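三副夹爪

五月的预算表要在下午五点以前交。扎内莱·库马洛把表打开，光标停在“采集设备”那一行，单价一栏还空着。

她手里有两份报价。Cavurard 的手持夹爪每只 2,207，Plurnik 的每只 2,251，都不含运费。两家的参数她看过两遍，开口宽度、重量、续航都写得差不多，只有指尖垫片的写法不一样。Cavurard 写“可更换”，Plurnik 写“可更换，附备件一套”。

“一套是几片？”她问。

西兹韦·杜普莱西坐在她对面，正给 Drastholm 的人回邮件。他说不知道，得问。

“那你问一下。”

“问过了，还没回。”

Drastholm 是出钱的那一方。去年他们想要一台机械臂，项目组写了申请，又撤了回来，理由是数据不够，买了也是摆着。今年的方案改成先用手持夹爪由人来采，采够了再谈机械臂。方案是扎内莱写的，她现在有点后悔写得太细，因为写细了，每一行就都得有数字。

里间有人在干活。扎内莱端着杯子过去，在门口站了一会儿。小田千春教新来的人怎么夹薄的东西，话说得很慢。

“先别合。垫片贴上去了再合。薄的东西你一使劲它就斜。”

“斜了怎么办？”

“松开，重来。重来也录着，不用怕。”

扎内莱问她，垫片用多久要换。

“看夹什么。夹方盒子，能用很久。夹这种薄片，还要伸进箱子里，手腕得拐着，垫片一边吃力，一边不吃力。”千春想了想，“你要写几片就多写几片。”

“多写几片是多少？”

“我不做表，我不知道。”
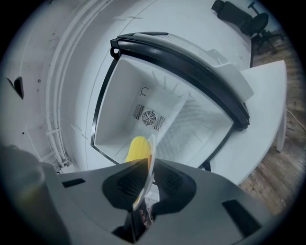

备件

扎内莱回到座位，在表里加了一行“指尖垫片”。加完以后合计超了，她又把运费那行往下压。压了两次，压不动了。

索拉尼·西比亚从仓库上来，带着一个纸盒，里面是用旧的垫片。他把盒子放在她键盘旁边。

“你看这个，”他挑出一片，“边上磨平了。还能夹，但夹得不准。他们不愿意换，说新的手感不一样，要适应半天。”

“那就适应半天。”

“你去跟他们说。”

扎内莱没接话。她把那片垫片翻过来看了看，又放回盒子里。

“你觉得买哪家？”她问。

“我不管买哪家。我管修。Hartley 那批你还记得吧，螺丝是特制的，拧花了一颗，从下单到收到等了 30 天。那 30 天那只夹爪就在架子上躺着。”

“这两家的螺丝是标准的吗？”

“Plurnik 的是。Cavurard 的我没拆过。”

“能借一只来拆吗？”

“人家卖东西的，借给你拆？”

西兹韦在对面笑了一声。他把电脑转过来，说 Drastholm 回信了，关于总额，一分也不能加，但是允许在设备和备件两项之间挪动，不用再批。

扎内莱读了两遍那封信。信很短，最后一句问，机械臂的预算是否仍然放在下一年。

“怎么答？”西兹韦问。

“先别答。”

她重新算了一次。原计划是买四副，八只。如果改成三副，六只，剩下的钱够把垫片买足，还能留一点给电池。四副的好处是可以同时开四个工位，可是能坐满四个工位的日子，一个月里也没有几天。她翻了翻排班，确认了这件事，把数量改成了 3。

改完她又去了里间。她想让千春先知道，免得表交上去了再吵。

千春已经换到那张白桌子旁边，在看布西西韦·马特拉拉做的操作说明。布西西韦把双手的任务单列了一页，两只手各拿一只夹爪，一起去碰同一样东西，哪只先到，哪只等着，都写了。

“三副够不够？”扎内莱问。

“单手的够。”千春说，“双手的，一个人就占一副，坏一只，这个人就停了。”

“坏一只，索拉尼修。”

“所以买他修得了的。”布西西韦头也没抬，“我那页写了，双手任务中间不能换夹爪，换了要重新标定。每只上面那个方块都得重新认一遍。”

“重新标定要多长时间？”

“顺利的话一杯茶。不顺利就一上午。”

扎内莱在心里把一上午折成工钱，折出来的数字比两家的差价大。差价是每只 44，六只加起来是 264。她刚才为这 264 坐了一个多小时。

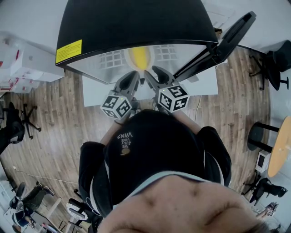

她问千春，要是只能留一种任务，留哪一种。

“双手的。”千春说，“单手的数据别处也有人采。以后真买了机械臂，多半也是两条，到时候缺的是双手的。”

“以后的事我没写进表里。”

“你写了，你写在说明里了，我看过。”

扎内莱想起来，是写了。她当时为了让方案好看，在说明最后加了一段，说采集的数据将来可用于双臂设备。写的时候没有多想。

四点四十分，Plurnik 的回复到了：一套备件是两片，一左一右，另购按副计价，螺丝为标准件。Cavurard 没有回。扎内莱等了五分钟，把 2,251 填进单价，把供应商那一栏填上 Plurnik。合计离上限还差一点，她把差的那一点都给了垫片。

西兹韦把给 Drastholm 的回信念给她听。信里说，机械臂的预算仍放在下一年，型号待定，届时视双手任务的数据量再提申请。

“‘届时’要不要去掉？”他问。

“留着吧。”

她点了提交。系统转了一会儿，跳出一行红字，说备件一项须附用量说明。她看了一眼时间，站起来喊索拉尼，让他把那个纸盒再拿上来，一片一片数。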